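Module 2611: Public Money and Public Culture
Handout for week 3: capital grants and what they leave out

Read before Wednesday's seminar. The reading is short. The appendix to the reading is longer than the reading, and you may ignore it with my blessing.

1. Capital and revenue

A capital grant pays for a thing: a roof, a gallery, a lift. A revenue grant pays for the people who unlock the thing in the morning. Ministers prefer the first kind, as it is difficult to cut a ribbon in front of a salary.

Make sure you can explain the difference without notes. It comes up every June, and every June a third of the scripts get it backwards.

2. Case: the Orngate Tidal Museum

Orngate asked for money over 18 months of letters, visits and one regrettable song. It was awarded a capital sum for a new learning wing, on condition that Prosten town council found matching funds. Prosten found them by selling a car park. Visitors to the wing now have nowhere to park, a point covered in the appendix you are ignoring.

Terms to know: match funding, clawback, restricted fund, contingency.

3. Case: the Funley play kitchen

A much smaller award, for hands-on tables aimed at under-sevens. Look at how the bid words its benefits. "Engagement" appears in every paragraph and is defined in none of them. Then look at the budget, where replacement items have been given one line and no figure. Anyone who has met a four-year-old will spot the problem. 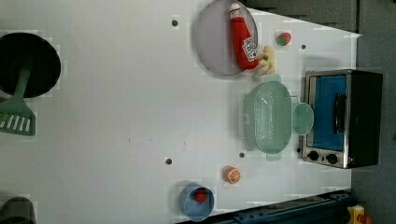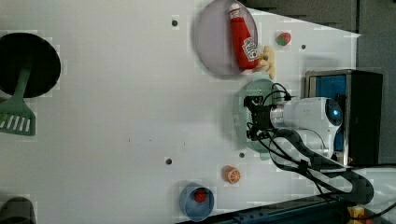

Toy ketchup on a plate, both times.

4. For the seminar

Bring one page on either case. Say who asked, who paid, and who will be paying in ten years' time. If you choose Funley, use Fu's scoring grid (handed out last week, spares in the tray outside my office). If you choose Orngate, leave the song out of it.

Late pages go in the same tray. I do look in it, though not often.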